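The Wall Comes Last

In Plavgate, where most of the rental houses went up in the same ten years, people tend to hang pictures the week they move in. Many of them regret it by spring. Brick is the hard part. A hole in drywall takes five minutes to fill, but a hole in brick stays.

The Fultby hardware store sells masonry bits for 8 dollars and says most go out the door in June, when leases turn over. Its advice is to drill into the mortar and leave the brick alone.

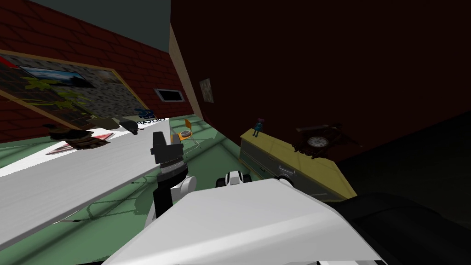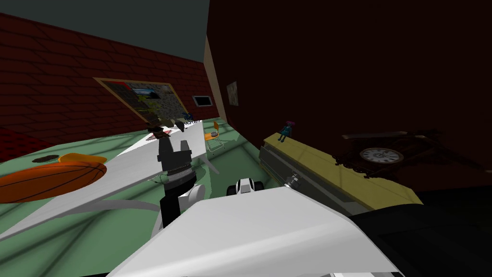
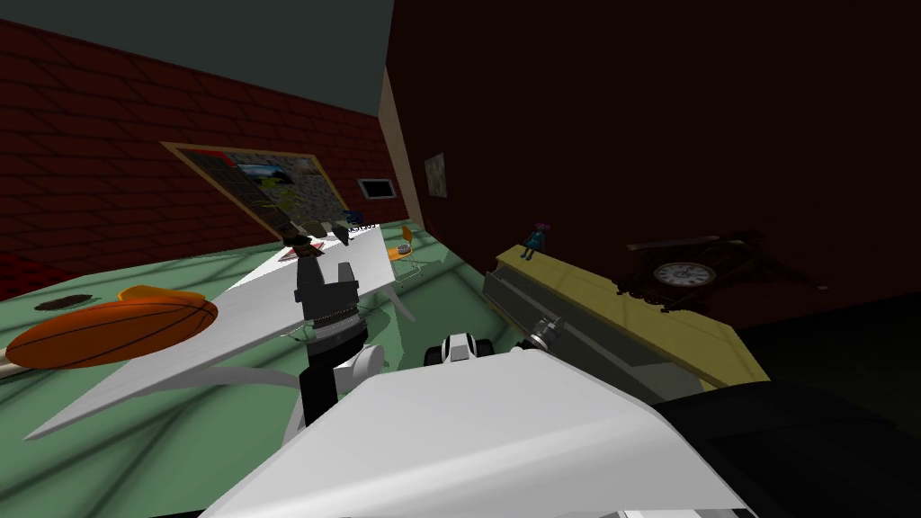
Krishnan would skip the drill and lean everything on the furniture for a year, since by then you know where you sit and what you look at. The renters' group in Salline agrees, at least on large frames. Its handbook puts the usual charge for damaged brick at 400 dollars, and old brick can run to 1,000. Small frames can go up on clips that grip the edge of a brick, if the mortar is set back far enough to hold them.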